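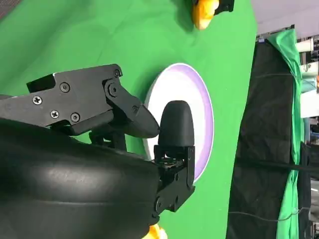 Posting a few notes on our senior project at Golport for anyone following along. The task is table clearing: the arm finds a dish, picks it up and moves it to a bin. We've been on plates all week, and the white one with the purple rim is the one giving us trouble on the green cloth. It sits so low that the fingers have to come in at the rim at a steep angle or they just push it.

We have 198 recorded tries on plates so far. The goal is 718 across all the dishes before we train the final version. Cups went a lot faster.

Renato Espinoza wrote the script that sorts the tries into good and bad. Before that we were doing it by hand, and it took one of us a whole evening to get through 50.

Two things we changed this week. We slowed the last part of the approach, and we stopped closing the gripper all the way before moving in. The second one helped more – fewer bumps on the way down.

Still not fixed: the wrist camera loses the edge of a plate when the arm gets close. Daza (the team's name for our planner code) then guesses from the last good view. Sometimes the guess is fine. Sometimes it's over 30 millimeters off.

Next up is bowls, then two dishes at once. The write-up is due in July and I have the methods section, which is half a page right now.

If anyone from the Flesley club has done rim grasps with a two-finger gripper, please send me your approach angles. I'll share ours.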